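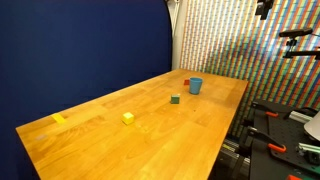

Looking After the Table Cell: Your Questions

Print this page | E-mail this page

I'm Wenceslao Nava, and I set up and look after the tabletop arm cell at our Lustville shop. The same things keep landing in my inbox, so I've put my answers in one place. Updated 24 Nov 2025.

Do I need to clamp the base plate if it's already bolted?

Yes please! I like the clamps on even when the bolts are snug, and I go over all of them by hand before the first run of the day. If one turns at all, stop and redo the whole edge – tightening only the loose one just moves the problem along. Then run the home routine again, even if you're sure nothing shifted. (I was sure once. I spent an afternoon in November chasing an offset that was all my own doing.)

How clean does the tabletop have to be?

Cleaner than you'd think. Crumbs and bits of paper don't bother the arm, but they can bother the wrist camera, and a small block set down on one may sit crooked. I bring the open gripper down over the wood, look at the live view, and wipe wherever I see a speck. Dry cloth only, no spray near the fingers.
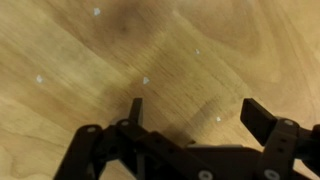
Wrist camera view with the fingers open. White specks on the wood – time for the cloth.

How often do you check the gripper screws?

Every 68 hours of running, or right after a bump. I use a hex key with a decent tip, because a worn one will chew up the sockets in no time. Snug is plenty. If you lean on it the links start to bind, and then you'll hear the motor complain. While I'm in there I open and close the fingers 10 times with nothing between them and watch that both sides move together.

And the finger pads?

I swap them at 1,000 grips, and I write the count in the Zeman log so whoever's on next can see it. My last pair got pulled at 733 when one corner started to lift, so use your eyes too.

What do you use for a test pick?

Small blocks and a plastic cup, nothing fancy. I grip a block, bring it up just clear of the table, and leave it hanging while I go around and look from the side.
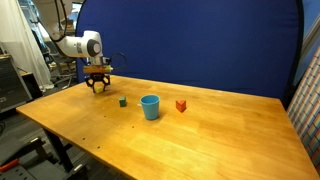 If it creeps down or tilts in the fingers, I go back to the pads first and the grip force second. People love to crank the force up, and I get it, but that hides a bad pad for a week and then you're fixing two things. Check your cable slack at the wrist during the same test. You want enough of a loop that the last joint can turn all the way without tugging.

Can I run the Indus settings file from the Jaltstead cell?

You can load it, but don't run it until you've redone the camera calibration. Their table height is different from ours, and the arm will happily believe whatever you tell it. Go at slow speed for the first few moves, with a hand on the stop button.

Contact Us | Copyright 2025 Lustville Shop | Back to top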